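Section 4: Setting the pick-and-drop planner for floor litter

The Treluvico planner ships with a litter profile that claims to need no tuning. Do not believe it until you have run the steps below in your own room.

1. Open Plodevo and load the profile "floor_litter". The default confidence cutoff is 70. Leave it there for the first run.

2. Set the bin as a container by hand. Auto-detect is offered, but a black liner on carpet gives the depth filter very little to work with.

3. Turn on two-arm mode and assign the left arm to the bin and the right arm to pickup.

Note: Two-arm mode does not plan both arms together, whatever the menu says. It plans one, then checks the other against it.

4. Step through the pickup from the head camera view and pause before each release.

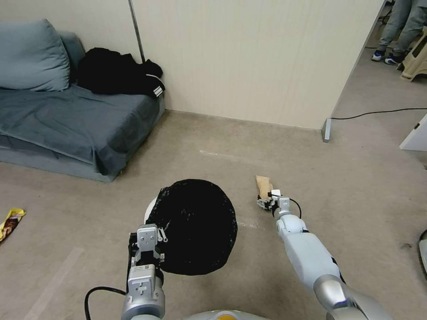
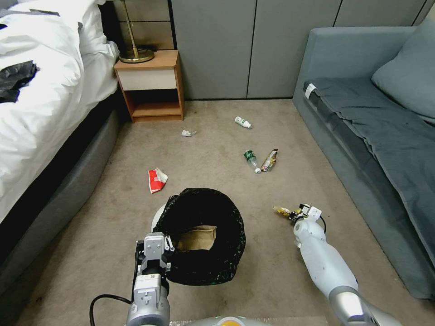
Figure 11. Head camera, both views: right arm holding an item, left gripper near the black-lined bin.

5. Compare the grasp label with what is in the hand. Crumpled paper and snack wrappers are often given the same class. If the label is wrong but the grip is good, let it go on.

6. If soft items on furniture are marked as litter, raise the cutoff to 80 and draw a keep-out zone over each bed and sofa. The zone is more reliable than the cutoff – use both.

Caution: The planner treats a person as an obstacle only while they are in view. Keep a hand on the stop button during all test runs.

7. Save under a new name. Updates overwrite the default profile without asking.

The "success" count in the log goes up when the gripper opens, wherever the item lands. Check the bin yourself.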